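# Siltum home scenes: notes from a paying user

November 23, 2022

I picked up the Siltum apartment pack from Grondard in June, mostly so I could stop hauling our test robot up and down stairs every time I changed a line of navigation code. It's a simulated home you drive around in, and I've been pretty happy with it! 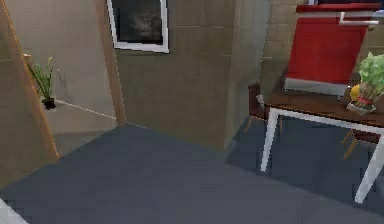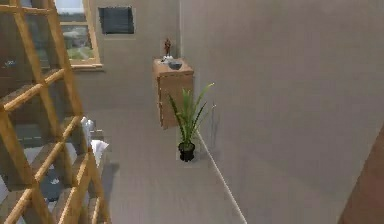
The corner with the little wooden cabinet, which I use as a goal point: 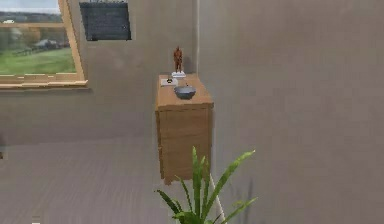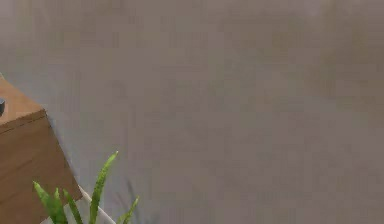

## What I run on it

- 3000 episodes so far, 400 of them held back for testing
- Planner: Iterness, default settings (I only raised the timeout to 29 seconds)
- Seed for everything in this repo: 1471

## Good stuff

Setup took me one evening, and loading a room is quick even on my old desktop. Support wrote back twice, both times with a fix I could paste straight in.

## Gripes

Textures go soft when you get close, so I wouldn't train a fine grasping model on this. The Tanoli export plugin costs extra (grr) and drops object names if you leave spaces in them. Use underscores.

## Running it

Put your license key in `siltum.cfg`, then run `python replay.py --seed 1471`. Logs land in `out/`. If the first room loads black, delete the cache folder and try again.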